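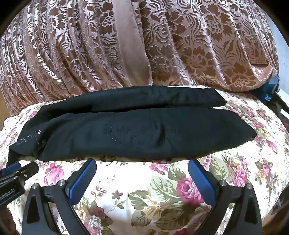
Folded black garment on a floral bedspread, wrist view from the hand-held gripper. Bedroom set, folding task.

Follo hand-held demonstrations: bedroom set

This page covers the bedroom portion of the Follo demonstration set, recorded in February by Angeliki Kalogeropoulos and Ingvar Bundgaard at Trullwood. The demonstrator holds the gripper and does the chore directly, with no arm attached. The camera rides on the tool, so the view recorded in training is close to the view the arm will have when it runs the policy. Captions are kept short. Notes on the procedure follow for groups planning a similar collection.

The task
The bedroom set has 364 accepted demonstrations across 5 beds. Each one starts with the tool held clear of the bed and ends when the fingers are open and withdrawn. Garments are folded, turned, or moved to a marked target area. The target area is defined in the session sheet and is not drawn on the bedding.

Dark fabric
Black knits gave the most trouble in labeling. Fold lines on black cloth have little contrast, and a crease between two layers may be only a few gray levels deep. Exposure is locked at the start of each session. With automatic exposure the bedding brightened and dimmed as the garment moved through the view, and early models picked up on the change. Lint and loose threads were left on the clothes. A cleaned garment gives the model fewer surface features to track than it will find in use.

Patterned bedding
Floral prints were kept in the set on purpose. Plain sheets gave higher scores in the lab and poor transfer to ordinary bedrooms. A print with large roses and leaves also gives the visual tracker a good number of stable points, so the tool path is recovered with fewer dropouts than over white cotton. The weak case is a close approach to a large black garment, where most of the trackable points are covered. Demonstrators were told to slow down for the last part of the reach.

Fingers and pads
Both fingers carry ribbed blue pads on the inner face. Pads are inspected every 215 grasps and swapped in pairs. Worn ribs let a jersey layer slide out sideways during the lift, and the demonstrator tends to make up for it by squeezing harder, a habit that then shows up in the width signal. Finger width is logged with each video frame. Grip force is not measured.

Approach
For a long, narrow bundle the preferred grasp is on the near edge, with one finger under the lower layer and the other above it. Grasping from the top picks up one layer and pulls the fold open. Bundgaard recorded both, and the top grasps are stored separately with a failure tag. They are useful for training the recovery step and should not be mixed into the main set.

Hand-held or remote
A smaller group of demonstrations was recorded by remote control, with a Tzavaras leader arm driving a follower at the bedside. Joint limits are respected by construction, so every remote path can be replayed. Hand-held paths have to be checked for reach first, and some are rejected at this stage. The operator works more slowly through the leader arm and gets no feel for when the cloth has caught. For folding, the hand-held recordings were cleaner. For pushing garments flat, the two methods came out even.

Processing
Recordings are cut, synchronized, and checked with Grindileck. A demonstration is rejected if tracking is lost during contact, if a hand enters the view between the fingers, or if the width log has a gap. Lens distortion is left in the stored video. Straightening it crops the corners, where the edge of the bed often appears, and the policy trains on the uncorrected view.

Status
The bedroom set will be extended to 1,000 demonstrations before the next training run. Towels and pillowcases are next. Kalogeropoulos keeps the session sheets and the list of rejected recordings, with reasons.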